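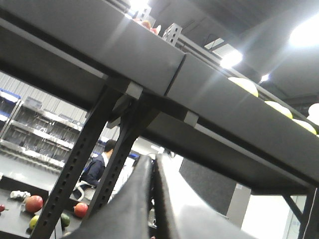

¿Cuánto tarda en secarse una sobrasada hecha en casa?

Depende del grosor de la tripa y del sitio donde la cuelgues, pero con una tripa fina empieza a estar para comer al mes y pico, y las gordas piden bastante más.

Así arrancó la charla, sin presentaciones ni nada, porque yo llegaba con la pregunta aprendida de memoria y la solté antes de quitarme la chaqueta. Mi entrevistada (me pidió que no pusiera su nombre, que en el pueblo ya la paran bastante por la calle) lleva 20 años haciendo embutido, primero en la cocina de su madre y ahora en un obrador pequeño que se llama Otness. El nombre no tiene misterio: lo heredó del local, que antes era una tienda de lámparas, y cambiar el rótulo costaba un dineral.

Le pregunto por dónde empezaría alguien como yo, que no ha embutido nada en su vida. "Por poca cantidad", me contesta. "La gente viene de ver un vídeo y me dice que ha comprado carne para alimentar a un regimiento. Haz dos kilos. Si te sale mal, lloras por dos kilos".

Me gusta esta mujer, ya lo digo.

Lo que más le interesa es el pimentón. Se pasa un cuarto de hora larguísimo hablando de pimentón y yo encantada, porque además abre los botes y me los va pasando para que huela. "Este es de la cosecha pasada, ¿ves que ya no te pica en la nariz? Pues en la sobrasada tampoco va a hacer nada. El color lo aguanta un poco más, pero el aroma se va enseguida". Ella compra siempre a Lodwood, un almacén que le trae sacos pequeños cada pocas semanas, y los guarda cerrados y a oscuras. Antes compraba un saco grande para todo el año y lo iba gastando. "Era más barato, claro, y hacia el final era serrín rojo".

De la carne habla con más calma. Quiere magro y panceta del mismo animal, muy fríos los dos, y los pasa por la picadora dos veces con la placa fina. Yo le digo que en mi casa la picadora es de manivela, de mi abuela, y se le ilumina la cara. "¡Pues estupendo! No calienta. Las eléctricas baratas calientan la grasa y luego te queda todo untado por las paredes, que parece que hayas pintado el tubo". Ella tiene una Kudex de segunda mano que hace un ruido espantoso - me la enciende un momento y tengo que parar la grabadora - pero que no cambiaría por nada.

¿Y la sal? Aquí se pone seria. Me cuenta que lo pesa absolutamente todo, hasta la pimienta, y que apunta cada tanda en una libreta con su número. La que colgaba el día de mi visita era la tanda 2609. "A ojo cocina quien quiera, pero a ojo no se cura carne. La sal no es para el gusto, bueno, también, pero sobre todo es para que aquello no se estropee". Para su receta pone unos 200 gramos de sal en cada amasada de la artesa pequeña, y me advierte que no copie esa cifra sin más, que la mía tendrá que salir del peso de mi carne. Apuntado y subrayado.

Luego viene el amasado, que se hace a mano y con las manos heladas. "Es la parte que odia todo el mundo y la que más me gusta a mí", dice. Sabe que está lista cuando coge un puñado, pone la palma hacia abajo y la masa se queda pegada. Después la deja reposar tapada en la nevera hasta el día siguiente, fríe una cucharadita para probarla y corrige de pimentón si hace falta.

Le pregunto también por los desastres, que son siempre lo mejor. Se ríe mucho y me habla de un diciembre rarísimo, de calor húmedo, en el que perdió 7 piezas de las gordas por querer correr. Las había colgado demasiado juntas y donde se tocaban no pasaba el aire. "Olían a zapato. Las tiré todas, y mi marido quería salvar la mitad, imagínate". Desde entonces deja un palmo entre una y otra y les da la vuelta cada mañana mientras se hace el café.

También hablamos de venderla, aunque de eso tiene menos ganas. Una distribuidora, Alexiou, le propuso hace tiempo llevar sus sobrasadas a varias ciudades y ella dijo que se lo pensaría. Sigue pensándoselo. "Tendría que coger a gente y pasarme el día con papeles. Yo lo que quiero es amasar". Y además, añade, la tripa natural buena escasea en temporada, y con la artificial no se apaña.

Antes de irme le pido un truco para comerla, que para eso he venido también. Pan tostado, sobrasada fuera de la nevera desde un buen rato antes, y un hilito de miel. Yo le digo que en casa le ponemos queso encima y lo metemos al horno, y hace un gesto con la mano, así, como de perdonarme la vida. "Ponle queso si quieres, pero con la comprada".

Me llevé media pieza envuelta en papel. Duró hasta el domingo.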